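Section 4. Fitting the Cukard water leak alarm

Cukard home kit, units C-29 and C-45. Read section 3 first if the hub isn't paired yet.

Before you start

Hub plugged in, green light steady. Sensors still in their bags. Pull the battery tabs one at a time, not all together, or the hub gets the names mixed up.

You need: the sensor, its cable probe, two sticky pads, dry cloth, pencil. Small flashlight helps.

Caution: do not put the sensor body on the floor. Probe goes on the floor, body goes on the wall. Water in the body voids the warranty.

4.1 Walk the route

1. Start at the hub. Carry one sensor, tab pulled.
2. Walk to the room you want covered. Stop at the door.
3. Press the button once. Two short beeps means good signal. One long means weak.
4. Weak? Move the hub, try agian. Try it with the door open and with it closed.
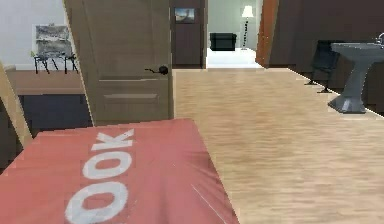
Signal drops fast past 45 feet, faster with a brick wall between. Interior doors matter less than people think, but test anyway. Clear the walking path before you go back and forth with your eyes on the sensor light. A big red object near an open wooden door is a good way to land on your face. Same goes for loose cables and rugs.

4.2 Pick the spot

Low points first. Water goes where the floor goes. If you don't know which way it slopes, put a marble down and watch.

Bathroom: behind or beside the toilet, near the supply line.
Kitchen: under the sink, back corner.
Laundry: between washer and wall.
Water heater: next to the pan, not inside it.

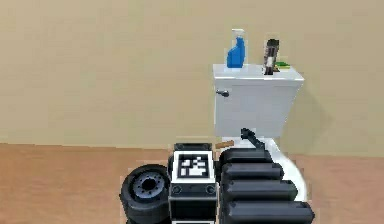
Fig. 4-2. Toilet against wall, bathroom.

5. Wipe the wall where the body will go. Let it dry fully.
6. Pencil a mark at hand height above the floor.
7. Peel pad, press the body on, hold for a slow count of 45.
8. Run the cable down. Probe flat, metal contacts facing the floor.

Note: fresh paint, wait a month. Pads pull it right off.

Note: tile with deep grout, put the probe on the grout line. It fills first.

4.3 Name and test

9. Open the Tarel app. Tap Add. Wait for the number.
10. Name it by room and fixture. "Sensor 3" is no use at two in the morning.
11. Wet a cloth, touch it to the probe contacts. Alarm within a few seconds.
12. Dry the contacts. Alarm stops by itself. If it doesn't, hold the button until it clicks.

No alarm: check the tab is all the way out. Then check the cable is pushed in past the ridge. Then swap the battery. Still nothing, see error 172 in section 9.

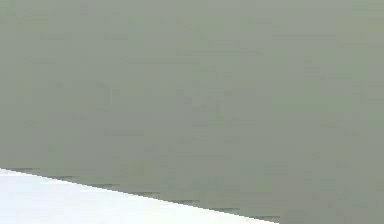

Wycliffe Mfaume

Pads on painted or flat surfaces hold best. Textured wallpaper, use the screws from bag B. Do not use outside glue, it eats the casing.

Caution: never drill near a supply line. Find the pipe first. If unsure, get a plumber.

4.4 Floors and false alarms

Mopping sets it off. So does a dripping shower mat. Lift the probe before you clean and hang it on the clip. Put it back after, poeple forget this one.

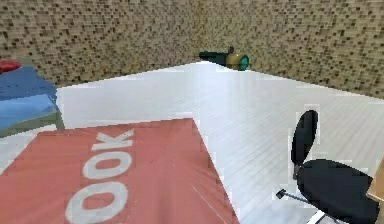 Keep the floor by the probe clear. Anything lying flat can soak up a slow leak and hide it for days, and the probe stays dry the whole time. Books are bad for this, a big flat red one like this could sit over a wet patch and you'd see nothing until the cover curled. Towels and bath mats too. Leave a hand's width all round.

4.5 Upkeep

Test every sensor in September, or whenever you change smoke alarm batteries. Wipe contacts with a dry cloth. No bleach. Battery is good for more than 95 weeks in normal use; the app warns you before it goes.

Spare probes and pads: Plalcombe parts desk, ask for Bakari Swai. Give the unit number off the back label.

Section text revised 3 August 2024. Section 5 covers the shutoff valve.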